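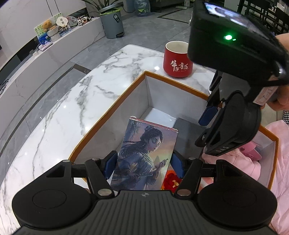 Report on the open-day visit, Data Collection for Robot Learning
Course: Introduction to Automation, second-year project
Submitted May 30, 2021

1. Purpose of the visit

Our project group was asked to attend one demonstration outside the college and write up what we learned from it. We chose the open day at Londa, a small company that records people doing ordinary household tasks so that the recordings can be used to train robot arms. Our own course project is a pick-and-place arm for light packages, and we wanted to see how someone else handles the part we find hardest, which is the gripping.

We had written to Londa in March with a list of questions. Most of them were answered during the visit. The ones that were not are listed in section 6.

2. How the open day was organized

Visitors were taken through in small groups. The first part was a talk on how a recording is planned and checked. The second part was the demonstration, and after that came a session where visitors could try the hand-held grippers themselves. Our group had the talk first. Another group, from Huerta, started with the hands-on session and changed places with us later, so by the time we got to the demonstration we had already seen the checklists the staff work from.

The talk was practical. The speaker said that a target for one task is 600 recordings, and that a recording is thrown out if the object is dropped, if a hand covers the camera, or if the person stops in the middle to think. He said the last reason comes up more than the others. People who are new to the tool plan their moves while already holding something, and the pause shows in the data.

We asked why they do not simply drive a robot arm by remote control. The answer was cost and speed. A person with a gripper in each hand needs no arm and can work at any table. The movement of the tool is recorded, and a robot with the same kind of fingers can later be trained to repeat it.

3. The demonstration

The task was packing a gift box. The operator worked with 2 grippers, one in each hand, over an open cardboard box with an orange rim. The objects were a mix on purpose: stiff card boxes, soft pink things, a pouch. According to the talk, a good packing task should include things that keep their shape and things that do not, because the fingers have to close differently on each.

We paid most attention to the illustrated card box. It is held upright between the two blue pads, so all of the holding is done by pressing on the sides. If the pads meet the card at an angle, it can turn. In our own project we had this problem with tea cartons, and our fix was to squeeze harder, which dented them. The operator's advice was to leave the force alone and work on the approach: line up both pads with the sides of the box before closing, and close slowly.

The second point we noted was the use of the other gripper. In our project we have only one arm, and we had thought of a second as a way to go faster. At Londa it is also used to hold a soft item out of the way or steady the box while something is put in. The staff call the two roles "working hand" and "waiting hand" – the roles can swap at any time during a task. 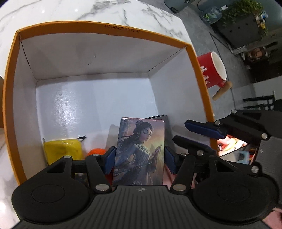 Arlindo Guimarães disagreed with the idea that the waiting hand should always stay close to the box. In his view it gets in the way of the camera on the working hand, and new operators would do better to move it well back until it is needed. The speaker accepted that this was a fair point for simple tasks. For packing, he said, the time lost in bringing the hand back was worse than having part of the view blocked. The two of them went over this for several minutes, and we did not hear a final answer.

4. Hands-on session

Each of us tried the grippers. The task was easier than the one in the demonstration: pick up a small carton, put it in a tray, take it out again. Notes from the group:

The fingers open wider than expected, and it is easy to knock over things next to the one you want.

The tool gets heavy. After 8 tries most of us were resting our elbows on the table, which we were told not to do.

Looking directly at the object is a habit that has to be dropped to some extent. What matters is whether the camera on the tool can see it.

Soft objects were easier to pick up than we thought and harder to put down. A cloth stays on the pads for a moment after they open – we had to lower it until it touched the tray before letting go.

5. Use for our own project

We plan to make the following changes to the Judar arm, which is the name of our group's prototype.

Replace the flat plastic fingertips with rubber pads. We have ordered a sheet from Dorkance and will cut it to size.

Add a short stop before the fingers close, so the arm can line up with the package.

Include at least one soft item in the test set. So far we have tested only with cartons.

6. Open questions

How often the pads need to be replaced, and whether wear changes the results.

Whether recordings made by left-handed operators are kept in a separate set.

How the two cameras are matched in time. The speaker started to explain this but the next group was waiting. He gave us an address to write to, and we will add the reply to the final version of the report.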